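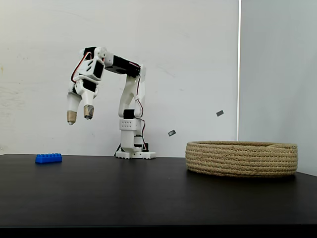 Länglicher blauer Noppenstein auf schwarzer Tischplatte

Häufige Fragen zur Bausteinausleihe Rarkik

Wie viele Steine sind in einer Kiste?
Die Grundkiste enthält 1.335 Teile, die große Kiste mehr als 2.000. Eine Liste nach Form und Farbe liegt im Deckel.

Wie lange kann ich eine Kiste behalten?
Sechs Wochen. Eine Verlängerung ist zweimal möglich, wenn niemand vorgemerkt ist.

Muss ich die Steine vor der Rückgabe sortieren?
Nach Farben nicht. Bitte nehmen Sie aber alle Modelle auseinander und legen Sie die langen Steine flach in das untere Fach - hochkant geht der Deckel nicht zu.

Welcher Untergrund eignet sich zum Bauen?
Jede glatte, ebene Platte. Auf einer dunklen Tischplatte sind helle und kräftige Farben wie Blau gut zu finden, schwarze und dunkelgraue Teile dagegen schlecht. Für diese legen wir auf Wunsch eine helle Unterlage bei.

Wie werden die Steine gereinigt?
Mit lauwarmem Wasser und etwas Spülmittel, danach trocknen sie auf einem Tuch. Bitte keine Spülmaschine und keine Heizung verwenden, die Steine können sich verziehen.

Was passiert, wenn Teile fehlen?
Einzelne kleine Steine berechnen wir nicht. Bei Grundplatten und Rädern melden wir uns. Findet sich ein Teil später unter dem Sofa, nehmen wir es gern zurück, auch per Brief.

Nehmen Sie gebrauchte Steine als Spende an?
Ja, auch unsortiert. Angebissene oder stark vergilbte Steine bitte vorher aussortieren.

An wen wende ich mich?
Ausleihe und Rückgabe: Anikó Bakos. Spenden und Ersatzteile: Gaétan Lemieux.

Stand: 3. Okt. 2024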